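Ticket 163 - newsletter PDF prints with pages in the wrong order
Status: open, then closed, then open again (sorry Hawi)

Right, I'm writing this up as I go so Hawi Moges doesn't have to ring me back at teatime again. The Cerkorby parish newsletter goes through Sellow for layout and then to the office printer as a folded booklet. The December issue looks lovely on screen. On paper, page 3 lands next to page 14 and the recipe column is upside down!

## What I tried first

Turned everything off and on, obviously. Reinstalled the printer driver, printed the test page (fine), then printed the booklet again (not fine). Berhanu Bogale thought it might be the duplex setting flipping on the short edge, so I changed that to long edge, and now the recipes are the right way up but the crossword isn't.

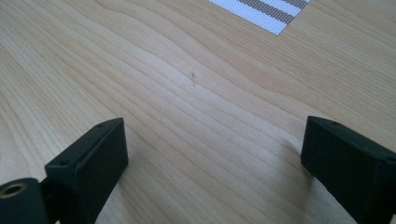
## Second go, with the old file

I opened last year's issue and printed that with exactly the same settings. Perfect, every page. So the printer's off the hook and it's something in the new file - I did apologise to it. Ewurabena Korletey had added a pull-out for the choir concert in the middle, and I wondered if that had thrown the count out. 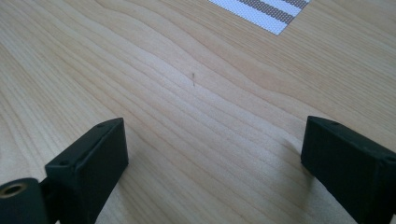

Issue 33 | Page 2

I've pasted that footer in from the new file as it comes out, and there's your first clue, Hawi. It should say page 1. Sellow is treating the cover as a numbered page, which it never did before the update. I switched off "include cover" under page setup and got a booklet that was nearly right, with one blank sheet floating about in the middle. 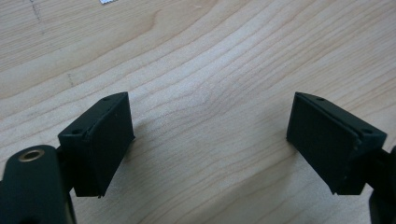
The blank took me ages. A folded booklet wants its pages in fours and with the pull-out we had 17, so the software was padding the end and then shuffling the padding into the centre. I moved the choir times on to the back cover and deleted the spare page. Sixteen! Printed one copy, folded it, read it start to finish with a cup of tea, all in order.

Closed the ticket at 4.15, feeling pleased with myself.
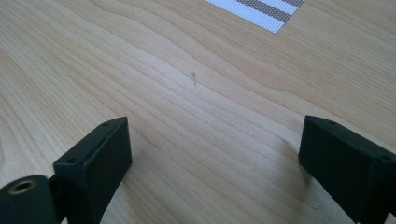
Then Hagos Shiferaw printed his copy from the upstairs machine and got the muddle all over again. His Sellow is still on the old version, so the cover setting isn't there for him to switch off. Could you push the update to his computer please, Hawi? Until then I'm exporting a flat PDF from mine and he's printing from that - seems to be working, two copies so far.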